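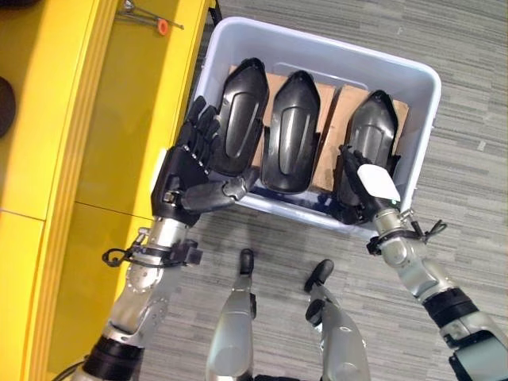

Siwan Gough wants to know how long packed things can stay in a storage unit over the winter if the unit has no heat. She is moving out of a two-bedroom in Grilidbridge in February, the new place isn't ready until spring, and the cheapest unit she found is 51 dollars a month. Most of it is books, kitchen stuff, winter clothes and one mattress. Do I need to pay more for climate control, she asks, or will plastic bins do?

Otolura
Bins are fine for the clothes and kitchen things. Wash and fully dry the clothes first. Put cardboard in the bottom of a bin if you want, but don't use cardboard boxes on a bare concrete floor, they pull up damp. Get a couple of pallets and keep everything 2 inches off the walls.
Books do OK in the cold. Damp is what ruins them. Pack them flat or upright, not leaning, and keep each bin light enough to lift by yourself.
For the mattress, buy a real mattress bag and store it flat with nothing on top. I kept one in an unheated unit for 18 weeks and it was fine.
Write the contents on the short end of each bin, where you can read it once they are stacked.

frota3269
depends where you live. mine got mice

Cendedora
Check the contract before you compare prices. My unit was cheap for the first month and then went up, and the insurance was extra. Also ask what hours the gate is open. Mine closed at 6 p.m. and I work until 5:30, so I could hardly ever get in.
I would skip climate control for your list. If you have a guitar or old photos, leave those with a friend.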